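Clarier Two-Arm Beverage Station
For staff break rooms, reception areas and canteens
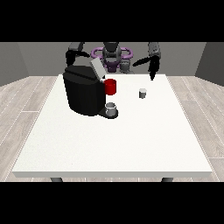
Simulated view of the coffee task: machine with lid open, mug on the drip tray, pod on the table.

The Clarier Two-Arm Beverage Station makes single-serve coffee for people at work. A two-armed robot stands behind a table, puts a pod in the machine, closes the lid, starts the brew and slides the full mug to the pickup side. The person who ordered it picks it up. The station is sold by Barbosa to offices, clinics and plants that already have someone preparing drinks during the day and would like that person to be free for other work.

What the station does

The work is divided into short steps, and each step is checked before the next one starts. If a step fails, the station stops with both arms held back from the table and a message goes to the person on shift. It tries a dropped pod one more time before it stops. It does not try a spilled drink again. Someone has to wipe the table and press Resume.

One arm handles pods. The other handles mugs and the lid. You can swap these roles in the settings if your machine opens from the other side.

The station makes up to 30 drinks an hour with a standard pod machine. The brewing time of your machine is the main limit, so a faster robot setting will not change this much. Two drinks can wait on the pickup side at once.

What is included

Two-arm robot with stand and head unit
Two grippers and one spare set of fingers
Table, white top, gray legs
Control cabinet with 6-foot cable
Order tablet and wall bracket
Simulation license for one computer
Floor marking tape

The coffee machine, mugs and pods are not included. Most customers keep the machine they have. Send us the model name before ordering and we will tell you if the lid and the drip tray are within reach. Machines with a fully automatic lid are fine. Machines that need a lever pulled down hard are not supported at present.

Setting up in simulation first

Every station is planned in simulation before delivery. We build your machine as a model, place it on the table and run the task there until the arm paths are clear. You get the same files, and your own staff can open them, move the machine or the pod position and see if the arms still reach. A change tested this way can be loaded to the station in the quiet part of the day.

Leave the front half of the table clear in both the model and the real room. It is the pickup side, and anything stored there will stop the arms. This is the most common reason for service calls in the first month.

What changes for your staff

The station takes over the repeated part of the job. It does not take over the whole job. Someone still has to:

Fill the pod rack and put out clean mugs
Empty the used pod bin and the drip tray
Refill the water tank
Wipe the grippers at the end of the shift
Answer stop messages

At the Dallton site in Zeltthorpe, the first customer to run the station on all shifts, this adds up to two short visits in the morning and one after lunch. Before that, a kitchen assistant stood at the coffee counter from 6:30 a.m. until the end of the break. Rosaire Kowalchuk, who runs site services there, moved those hours to hot food, which had been short of hands.

"We told people early, in April, before the table was even in the building," Kowalchuk says. "The questions were all about hours. Once we had the new shift plan on the wall, the talk was mostly about the coffee."

A few things did get worse and had to be worked out. People used to ask for a half cup or an extra hot one and get it. The station makes what the machine makes. Dallton kept an ordinary kettle and a jar of instant coffee next to the sink for anyone who wants something different. The line also moves at an even pace now, so the rush at the start of the break is not handled any faster than before. Ordering ahead on the tablet helps, if people use it.

We recommend naming one person per shift who is responsible for the station, and writing it into that person's duties with time set aside. Sites that left it to whoever was nearby had more stops and longer ones.

Training

Training is held at your site and takes one morning for operators. It covers start and stop, refilling, cleaning, clearing a stuck pod and calling for help. A second session for the person who will change layouts takes the rest of the day and uses the simulation files. Ilona Bodnár leads both sessions and stays on as your contact afterward.

No programming is needed for daily use. Operators work with the tablet and the green and yellow buttons on the cabinet.

Safety

The arms slow down when someone steps over the floor tape and stop when a hand comes over the table. The stop button is on the front of the cabinet and must stay within reach of the pickup side. Do not lean over the table to take a mug while an arm is moving. Your own risk review is required before first use, and we supply a blank form with the delivery papers.

Space and power

Floor space: 13 feet by 6 feet, including walking room
Floor: level and hard, no carpet
Power: one grounded wall outlet for the station, one for the coffee machine
Network: wired connection preferred

Ordering

Barbosa quotes each station after a site call. Have a floor plan ready, along with the model name of your coffee machine and the height of the mugs you use. Lease and purchase are both available. Spare fingers, pod racks and extra simulation licenses can be ordered separately from the parts list.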